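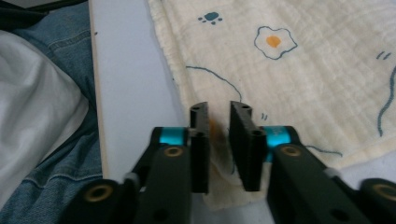 Rumlow > Posts > Bench notes

November, posted by the Guthrie bench

Evening all. A few of you asked how we keep the hand-held grippers going through a long spell of cloth work, so I'm putting it all in one thread with a mug of tea beside me. It's longer than I meant it to be, sorry in advance!

Start with the finger pads. Wipe the inner faces with a barely damp cloth, then a dry one, and do it before you touch a single screw. Muslin sheds more fluff than you'd believe, and it loves to settle down in the gap and make a pad feel sticky when there's nothing wrong with it at all.

Next, the brass bushings in the arms. Open and close the jaw slowly with your thumb on the linkage and feel for grit. If it's smooth, leave it alone – I mean it, please leave it alone. If it's gritty, blow it out, work it 20 times, and only then think about oil. One tiny drop on the end of a pin, and dab off whatever creeps out.

We went through a phase at Grumeck of oiling everything every morning and I spent a very sorry afternoon washing little oily thumbprints out of cream cotton. You live and learn.

The turquoise sleeves at the joints want a look as well. I give each one a gentle twist between finger and thumb. Ours are meant to sit snug, and a sleeve that spins freely goes on the list for the next quiet day, along with its neighbour on the other arm, so that the 2 sides stay matched.

Pad screws last. Nip them up by hand with the short driver (the one with the chewed yellow handle, if you're at our bench) and stop as soon as they bite. It's only plastic behind them and it will not forgive you.

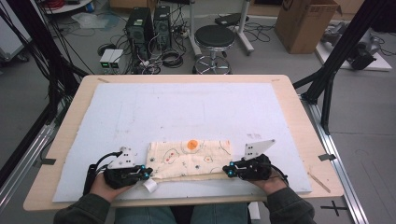

Then I always do a cloth check with both grippers before calling it finished. Lay a small cloth flat on the foam board, take an end in each, lift, lower, let go. I do that 3 times. If one end keeps slipping, swap the grippers over between hands and try again, and you'll soon know whether it's the gripper or just your tired wrist. It's very often my tired wrist.

Keep the cables behind you while you do it and give the marker plates a dust with a soft brush, no sprays please.

Somebody asked about the oil tin in my last post. It has 1913 stamped on the bottom and came in a box of odds and ends from Gorby, and I only keep cotton buds in it. The oil itself is plain light machine oil from the hardware shop.

I'll do cable ties and strain relief another evening, I've got quite a lot to say about cable ties.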